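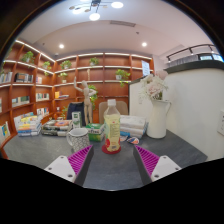

Die Flasche ist aus Plastik, das Versprechen auch

Von Rodica Voicu

Seit Dezember steht in der Kaufhalle in Idisberg ein neuer Rücknahmeautomat, und seither wird mir bei fast jedem Einkauf erklärt, dass ich beim Trinken die Umwelt schone. Auf dem Bildschirm wächst ein Bäumchen, sobald man etwas einwirft. Ich habe das Bäumchen jetzt oft genug wachsen sehen und glaube ihm kein Wort.

Gegen das Pfand habe ich nichts. Es bringt Leute dazu, leere Flaschen zurückzutragen, die sonst im Gebüsch am Bahndamm lägen, und das ist ein ordentliches Ergebnis für ein paar Münzen. Misstrauisch werde ich bei der Erzählung, die man darübergelegt hat. Wer eine Flasche zurückgibt, hat eine Flasche zurückgegeben. Was danach kommt, also Sortieren, Pressen, Fahren, Waschen, Schmelzen, wieder Fahren, kommt in der Werbung als grüner Pfeil vor, der sich in den Schwanz beißt.

Der Getränkehändler Simões, bei dem ich früher meine Kästen holte, hatte 17 Sorten Sprudel und Saft im Regal und keinen einzigen Spruch an der Wand. Heute steht an derselben Stelle ein Markt der Kette Okatell. In dessen Kundenheft habe ich gelesen, die Filiale habe in einem Monat 761 Kilo Kunststoff »gerettet«. Gerettet wovor? Der Markt hat diesen Kunststoff ja zuvor selbst verkauft. Wie viel im selben Monat über die Kasse ging, steht nirgends im Heft, obwohl es 188 Seiten hat und auf Hochglanzpapier gedruckt ist.

Ich habe nachgefragt. Die Antwort kam schnell und war freundlich: Man arbeite laufend an der Verbesserung der Kreisläufe. Auf eine Zahl warte ich noch.

In Reden, wo meine Schwester wohnt, hat man es im letzten Sommer mit Trinkbrunnen versucht. Einer steht am Markt, einer am Sportplatz. Der am Markt lief, der am Sportplatz war an jedem Samstag, an dem ich dort war, abgestellt. Für den Kiosk daneben war das sicher kein Unglück. Trotzdem halte ich den Brunnen für die ehrlichere Idee. Er verlangt von mir keine Dankbarkeit und zeigt mir kein Bäumchen.

Man wird mir vorhalten, ich sei kleinlich, jede Flasche zähle schließlich. Mag sein. Aber warum zählt sie dann nur beim Zurückgeben? Im Regal bei Okatell stehen die Sechserpacks weiterhin auf Augenhöhe, das Mehrwegglas unten rechts neben dem Grillanzünder. Wer es ernst meinte, könnte heute Abend umräumen, dafür braucht es weder ein Förderprogramm noch einen neuen Automaten.

Den Bon vom letzten Mal habe ich übrigens noch im Portemonnaie. Am Automaten gab es die Möglichkeit, den Betrag zu spenden. Ich habe auf »Auszahlen« gedrückt, und das Bäumchen wuchs auch dabei.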